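We use cookies to remember your language and to measure visits. By continuing to use this site you agree to our cookie policy. Accept / Settings

Section 14. Clearing and resetting a shared table

14.1 Scope

This section applies to Toremeck wooden tables used as shared work surfaces on upper floors and mezzanines. It covers clearing, wiping and resetting the tabletop between users. Leg adjustment and assembly are covered in Section 2. Desk surfaces with built-in power outlets are covered in the Famov supplement, order number 1647.

14.2 Before you start

Have the following ready:

- two dry microfiber cloths
- one cloth dampened with plain water
- a tray or shallow bin for loose items
- a bag for waste paper

Do not use furniture polish. Polish leaves a film that marks paper and makes smooth plastic items slide.

CAUTION: Where a table stands next to a railing, do not place any item on the handrail while clearing. Use the tray. Small items can fall through or over the railing to the floor below.

14.3 Clearing the tabletop

1. Close all bottles and cups. Tighten screw caps by hand.
2. Remove bottles and cups first and stand them upright in the tray.
3. Remove paper, folders and notebooks. Keep each folder closed and flat while lifting it.
4. Close any box that has a lid. If the lid is separate, seat it fully on the base before lifting. Lift the box by the base.
5. Remove decorative items last. Lift pots by the pot -- never by the stems or leaves.
6. Place personal items left by the previous user in the lost property bin and attach a tag with the table number.

NOTE: Artificial plants are treated as table items and stay with the table. Live plants are moved to the window sill on the lower floor at the end of the day.

The order in 14.3 is fixed. Liquids come off the table before paper, and paper before anything that can shed dust or soil. 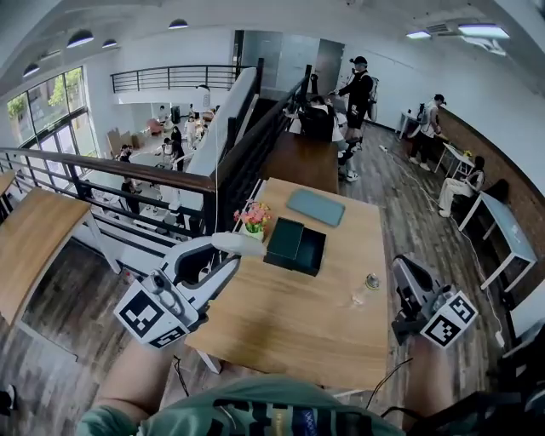 Liquids cause most of the surface damage reported on this table series. A spill that stays on the wood for over 22 minutes can leave a pale ring, and the ring will not come out with water alone. A capped bottle on its side, like the clear one with the white cap, is handled as a spill risk even when the cap looks tight. Stand it up before touching the folder or the green box, then move it to the tray. If the wood under it is damp, blot with a dry cloth and leave the area clear for 14 minutes before continuing.

14.4 Wiping

1. Wipe the full surface with the damp cloth, following the grain.
2. Wipe the front edge and both corners nearest the user.
3. Dry with the first microfiber cloth. Do not let the surface air-dry.
4. Check for adhesive residue from labels or tape. Remove with a fingernail or a plastic scraper. Metal blades are not permitted.
5. Buff with the second cloth.

CAUTION: Do not lean across the table to reach the far edge. Walk to the other side. If the chair behind the table is occupied, ask the user to move forward before passing.

14.5 Resetting

1. Place the flower pot near the left edge, at least one hand's width in.
2. Place the storage box to the right of the pot with its lid closed.
3. Lay the folder flat toward the back, with its opening facing the user.
4. Leave the front half of the table clear.
5. Push the chair in until the armrests or seat front meet the table edge. Do not force.

NOTE: The Vurkadlow layout reverses steps 1 and 2 for left-handed users -- pot on the right, box on the left. Return the table to the standard layout at the end of the day.

14.6 Care of table items

Pots: dust artificial flowers with a dry brush. Do not wash.
Boxes: wipe outside only. Check that the lid closes without pressure.
Folders: replace when the spine splits or a corner no longer lies flat.

Record replaced items on the table card. Blank cards are supplied with the Levchenko accessory kit.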